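老旅行车冷启动困难的排查与修复
汽车维修与保养课程 学生项目报告（小组作业）
提交日期：2021年7月7日

一、为什么选这台车

实训车间最里面的那个车位上，停着一台 Wullier 旅行车，刚入学的时候它就在那里了。车漆是那种说不清是米黄还是浅咖啡的颜色，后备厢门的撑杆早就没力气，开门得有人用肩膀顶着。上课练习换轮胎、换刹车片，大家都爱用旁边那几台年轻一点的车，很少有人去碰它，原因也简单：它早上不好发动。

我们组三个人都对老车有点感情，家里或多或少都有过一台“得哄着开”的车，所以选题的时候没怎么犹豫。指导老师提醒过我们，化油器车的冷启动问题看着小，牵扯的东西却不少，油、气、火、电哪一样都能掺一脚，很容易拆了半天又装回去，什么也没弄明白。我们当时满口答应会小心，后来还是老老实实把这个坑踩了一遍，下面会写到。

项目从二月开始，最初的打算是赶在天气转暖之前把故障摸清楚，因为天一热，冷启动的毛病就自己躲起来了。这一点我们算是赶上了，只是赶得有些狼狈。

二、故障是什么样子

先把症状写清楚，因为我们开头吃亏就吃在没有写清楚。

第一次去试车，三个人站在车头听了半天，得出的结论是“不好打火”。回去写记录的时候才发现，一个人的意思是起动机转得慢，另一个人的意思是着车以后马上熄火，还有一个人说的是要踩好几脚油门才有反应。三件事混在一句话里，谁也没说错，可是照这样写下去根本没法查。

于是第二次试车之前，我们约定了几个说法。起动机转得有没有力气，写在“拖转”一栏；有没有着火的声音，写在“初爆”一栏；着了以后能不能自己维持住，写在“维持”一栏；排气管有没有黑烟、车边有没有汽油味，写在备注里。这张表后来改过几回，加了环境温度、停放时间，又删掉了“司机感觉”这一栏，因为每个人的感觉都写成了小作文，读起来很有意思，用起来没什么用处。

按这张表记下来，这台车的样子就清楚多了。停了一夜之后，起动机转得发闷，像是刚睡醒不愿意动；初爆来得并不算晚，一般都有；可是着车以后转速往下掉，抖几下就灭，排气管冒黑烟，汽油味很重。再来一次还是差不多，直到把油门踩住不放，它才勉强咳嗽着跑起来。发动机热了以后一切正常，怠速稳，加速也顺，跟早上那台车简直不像同一台。

三、资料和工具

原厂的维修手册只剩下半本，化油器那一章还在，电路图那几页不知道被哪一届的学长学姐借走了。好在这台车的化油器是 Stakis 的双腔下吸式，结构和教材上讲的典型化油器很接近，自动阻风门用双金属弹簧加电加热，旁边有一个真空膜片盒，负责在发动机着车之后把阻风门拉开一条缝。就是这个小小的膜片盒，后来让我们又爱又恨。

电压和转速的记录用的是车间里那台 Ekex 记录仪。它的屏幕很小，菜单也绕，但是胜在可以把一次启动过程完整地存下来，事后慢慢看曲线。真空表、手动真空泵、万用表都是实训车间的常规工具，用之前登记，用完擦干净放回原来的格子里。

还有一样东西要特别感谢，就是那本手写的旧保养本，夹在副驾驶手套箱的说明书里。里面记着哪一年换过分电器盖，哪一年换过电瓶，字迹换了好几种，看得出这台车经过不少人的手。可惜化油器什么时候拆过，一个字都没有提。

四、走过的弯路

我们最早怀疑的是浮子室漏油。道理听上去很顺：停了一夜，浮子室里的油漏光或者挥发掉了，早上机械汽油泵要转好一会儿才能把油送上来，自然不好发动。网上讲老车的文章也常常这么说，我们看了好几篇，越看越觉得就是它。

为了这个猜想，我们在进油管上做了检查，又在停放一夜之后、启动之前，拆开空气滤清器盖，从上面看着喉管，用手拨动节气门，看加速泵喷不喷油。结果喷得好好的，一道细细的油线，很漂亮。浮子室里有油，而且回想一下症状，着车之后冒黑烟、汽油味重，明明是油多了，怎么会是没有油呢？记录表上写得清清楚楚，我们却绕开它去相信别的文章，现在回头看还有点不好意思。

第二个弯路是点火。火花塞拆下来是黑的，积了一层干燥的碳，我们一看黑就想换，换完以后第一天早上果然好发动了一点，大家高兴得不得了，还在群里发了庆祝的表情。过了两天，老毛病又回来了，新火花塞也开始发黑。指导老师没有批评我们，只问了一句：火花塞是病，还是化验单？这句话我们后来常常互相拿来提醒。

中间还有一段时间进度完全停住，因为车间里排了别的课，这台车前面堆满了变速器台架，挪也挪不开。那一周我们就在教室里整理曲线，把之前随手起的文件名一个一个改过来。这个活儿很枯燥，不过也正是在整理的时候，看出了电压曲线不对劲。

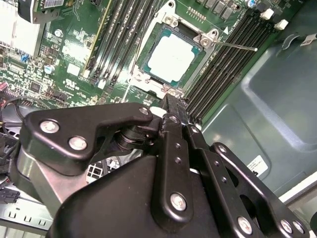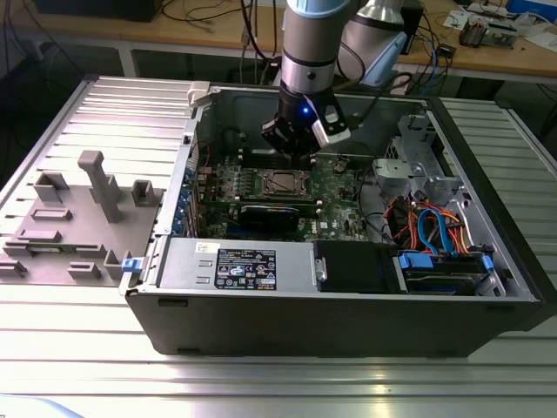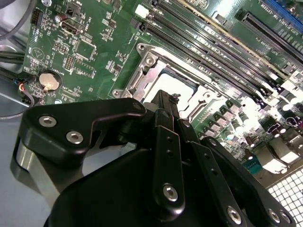
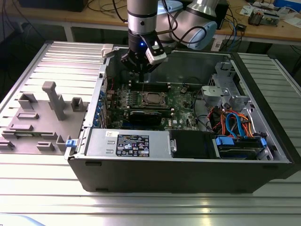 图1至图4　计算机主板与夹爪

五、电的问题：搭铁线

整理曲线时我们发现，每一次拖转，起动机一吸合，记录到的电压就掉得很深，而电瓶单独拿去测，状态却是好的。把记录仪的夹子直接夹在电瓶桩头上再记一次，掉得就没有那么厉害。两条曲线叠在一起，中间空出来的那一块，就是线路上白白丢掉的电压。

接下来的做法是课上教过的电压降测量。万用表一端接电瓶负极桩头，另一端接发动机缸体，让另一位同学打马达，看读数。正极那一侧我们也照样量过，正常；负极这一侧明显偏高。然后一段一段往回缩，从桩头到搭铁线的线鼻，从线鼻到车身，从车身到发动机，最后落在发动机和车身之间的那根编织搭铁线上。

这根线藏在发动机后下方，从上面几乎看不见，得把车举起来，打着手电往里找。线鼻底下全是白绿色的粉末，编织层有一段已经发脆，用手轻轻一弯就掉渣。车身上的固定点也锈了，螺栓拧下来的时候吱吱作响，我们一边拧一边喷松动剂，生怕把它拧断在里面。

处理办法并不复杂：固定点打磨到露出金属，螺栓和垫片清理干净，换上一根新的编织线，装好以后再在外面涂一层防护脂。我们用的是 Bjarnason 的防护脂，车间架子上就有，味道不太好闻，手上沾了要洗很久。有一个细节值得写一下，防护脂要在拧紧之后涂在外面，接触面本身要保持干净。我们第一次顺手先涂了再装，又拆下来重新擦了一遍。

换完之后，起动机的声音一下子就不一样了，干脆利落，站在车头的同学都笑了。可是着车以后还是会抖、会灭、会冒黑烟。也就是说，这台车身上同时有两个毛病，一个管着拖转，一个管着维持，互相遮着。要是当初表格上只有“不好打火”这一句话，我们大概会觉得搭铁线白换了。

六、油的问题：阻风门和膜片盒

冷车的时候，阻风门应当关上，让混合气浓一些，帮助着火；一旦着车，进气歧管里有了真空，膜片盒就应当把阻风门拉开一条缝，让空气进来，不然混合气太浓，发动机就会被自己“淹”住。之后随着电加热和发动机升温，双金属弹簧慢慢松开，阻风门全开。

我们打开空气滤清器，冷车启动，一个人打马达，一个人盯着阻风门看。着车的那一小会儿里，阻风门纹丝不动，直到熄火都关得严严实实。这个观察前后做了好几个早上，每次都一样。随后用手动真空泵接到膜片盒的接头上，抽起来以后指针往回走，拉杆只是轻轻颤一下，停不住。拆开一看，膜片边缘有一道裂口，平放着根本看不出来，撑开了才发现。

至此，黑烟、汽油味、发黑的火花塞就都说得通了。踩住油门之所以有用，是因为节气门开大以后进气多了，阻风门片受气流作用会被吸开一些，等于用脚替膜片盒干了活。想明白这一点的那个下午，我们在黑板上画了很久的图，后来的一个班进来上课，我们还舍不得擦。

膜片是从修理包里换的。修理包里的零件比手册上画的多出几个垫圈，尺寸有一点点差别，我们照着旧件一个一个比着挑。装好后再用真空泵测，拉杆能拉到位，也能保持住。之后按照手册调整阻风门的拉开间隙，用合适直径的钻头柄当量规塞进去试，松了就弯一弯调节舌片，再试。这一步最磨耐心，弯多了再弯回来，金属片会疲劳，所以每次只敢动一点点。

双金属弹簧盒外圈的刻线也偏了，偏在浓的一侧，估计是以前有人为了让它好着车，随手转过去的。我们把它转回手册规定的刻线位置，电加热的接线插头清理过，通电以后能摸到盒子慢慢变温。

七、验证

修好之后我们没有急着写结论，有了火花塞那一次的教训，大家都谨慎多了。从最初的摸底到最后的验证，我们总共记录了226次启动，冷车热车都算在内。热车的记录其实没有太多用处，但是留着可以做对照，也能看出修理没有把原本好的地方弄坏。

修理之后的冷启动记录里，拖转有力，着车后转速先上去，随后稳在快怠速，不再往下掉到熄火。黑烟只在着车的最初一下偶尔出现，颜色淡。汽油味仍然有一点，化油器老车多少都会有，我们把各个接头重新查过，没有发现渗漏。换上去的火花塞后来又拆下来看过，颜色从黑慢慢转成了浅褐。

不足的地方也要如实写。项目做到后半段，天气已经暖和了，修复后的冷启动大多是在比较温和的早晨做的，和二月里那些冷得缩手的早晨不能直接相比。我们尽量挑温度低的日子早到车间，但是天气不由人。所以现在能说的是，两处故障都找到并且修好了，它们和记录下来的症状对得上；至于在真正的严寒里表现如何，还要等下一个冬天。如果下一届有同学愿意接着做，我们很乐意把表格和曲线都交给他们。

另外，化油器底座下面的隔热垫我们只检查了外观，喷清洗剂没有引起转速变化，因此没有拆。节气门轴有一点旷量，用手能晃出来，对怠速有没有影响，我们没有继续查下去。

八、几点体会

三个人分工的时候，最初是一个人管电、一个人管油、一个人管记录，看起来很公平。做到一半觉得不合适，管电的同学不清楚油路上动过什么，管油的同学又看不懂曲线，于是改成每次轮换，动手的人动手之前先把上一次的记录念一遍。念记录这件事起初觉得有点傻，后来帮我们发现了好几处抄错的地方。

还有就是动手之前拍照、拆下来的小零件按顺序摆在托盘里，这些课上反复讲过的话，真做起来才知道有多重要。阻风门连杆上的那个小卡簧弹出去一次，三个人趴在地上找了一节课，最后在举升机的立柱后面找到了。之后每次拆它，都先用布盖着。

最后谢谢指导老师一次又一次地来看进度，看到我们走弯路也不急着拦，也谢谢实训车间肯让这台旅行车一直占着举升机。后备厢门的撑杆我们顺手也换了，现在开门不用肩膀顶了，这一项没有写进任务书里。

附：文件清单
启动记录表（含修改过的各个版本）
电压与转速曲线，按停放时间排列
搭铁线各段电压降测量记录
膜片盒检测记录及阻风门间隙调整记录
旧保养本抄录，新添的一页为本次维修内容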